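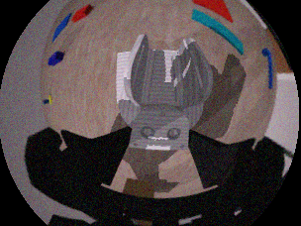

Branwood Press Kit Subscription

Overview

The Branwood Press Kit is a hosted page for working actors, directors and other screen professionals. It holds headshots, credits, clips, approved biographies and contact details for representation in one place, and gives reporters and casting offices a single link to use. Branwood is sold by Tarari as a yearly subscription. A publicist can manage the page on a client's behalf.

What the page holds

Each kit has a main page and up to 9 sections. Most clients use these:

Biography, in short and long versions
Film, television and stage credits
Headshots and production stills
Clips and trailers
Interviews and reviews
Festival and awards history
Representation and press contacts

Sections can be renamed, hidden or moved. A hidden section keeps its contents and can be turned back on at any time.

Credits

Credits are entered once and sorted by year, role or type of production. A project that has been announced but not released can be marked as upcoming. If the client is under a confidentiality agreement, the project can be kept private until a set time and then published without anyone having to log in. This is useful for festival lineups and casting news that goes out first thing in the morning.

Uncredited work and student films can go in a separate list. Voice roles are shown with the language of the recording, so an actor who dubs in two languages does not need two entries for the same film.

Statements

The Statements section is for text that the client or publicist wants quoted exactly as written. Each statement shows its time of posting and the name of the person who approved it. Once a statement is public it can be withdrawn or followed by an update, but the wording can't be changed. Earlier versions stay in the account history, where only the account owner can see them.

Duarte Guerreiro, who handles press for several stage and screen actors, moved his clients to Branwood last May. "I used to send the same paragraph to every outlet that asked, and two weeks later I'd find three versions of it in print," he says. "Now I send the link."

Photos and clips

Storage covers up to 1000 images and 20 clips. Images are offered for download in print and web sizes. A photo credit is required for every image and travels with the file when it is downloaded. Images can be open to everyone or limited to people who have been given a password.

Clips play on the page. Downloads are off by default and can be turned on for each clip. Subtitles may be added as a separate file.

Languages

The menus and labels are available in 11 languages. Biographies and statements are not translated automatically. The client supplies each version, and visitors see a language choice only where more than one version has been posted.

Plans

Serrano - for one performer or filmmaker. One kit, one login, all sections included.

Hasero - for agencies and publicity offices. Up to 20 kits under one account, with separate logins for staff and a shared list of press contacts. A kit can be handed over to another Hasero account if the client changes representation - the web address stays the same.

Both plans are billed yearly. A Serrano account can be moved to Hasero in the middle of a term, and the unused part of the fee is credited.

Setting up

New accounts receive a setup call with Florêncio Mota of the Tarari support desk. Please have the following ready before the call:

A current resume or credit list
At least one headshot, with the photographer's name
The short biography
Names and phone numbers for representation

Kits are not visible to the public until the account owner publishes them. Support is available by email and by phone during office hours. If a subscription lapses, the page goes offline and its contents are kept for 9 months. Renewing within that time restores the page as it was.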